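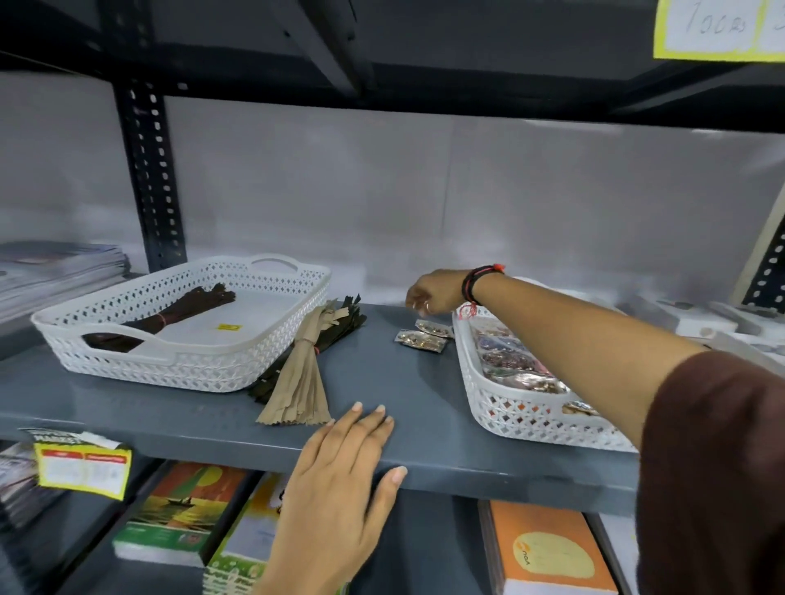 Estantería de mercería: cremalleras y pequeños accesorios

Galería de la balda central de una tienda de Amham. El mueble es de ángulo ranurado, pintado en gris oscuro; las baldas se regulan sobre los montantes perforados. Referencia interna del módulo: 3241. Inventario a cargo de Bhavana Gowda, textos de Aníbal Salazar.

Criterio de orden: las cremalleras se agrupan por color y se atan en mazos. Los artículos menudos se quedan en su bolsita transparente. Las cestas blancas de rejilla delimitan las zonas de la balda.

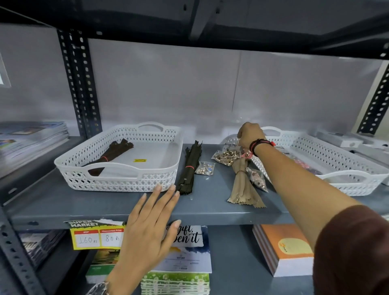 El mazo marrón oscuro tiene asignada la cesta izquierda, con la etiqueta amarilla en el fondo. Los tonos beige y oliva van fuera de cesta, directamente sobre el metal. Conviene atar cada mazo cerca de un extremo: las cintas se abren en abanico y el largo se compara sin deshacerlo.

La cesta derecha se reserva a los artículos envasados de colores vivos. Las bolsitas con piezas doradas se revisan una a una antes de pasar a su sitio; las que tienen el cierre dañado se apartan para reenvasar. El recuento se anota en la hoja de noviembre, módulo 22.

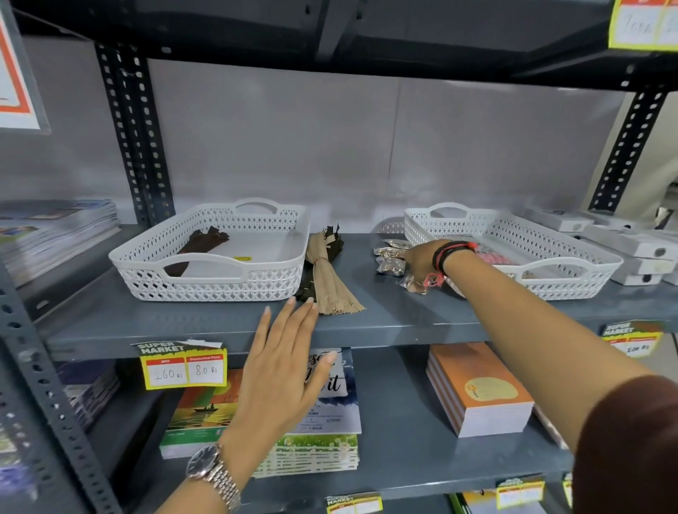 Mazo de cremalleras entre las dos cestas, con mayoría de beige. A su derecha, bolsitas con piezas metálicas doradas.

Siguiente galería: botones y corchetes, módulo 23. Textos revisados por Tiziana Parisi.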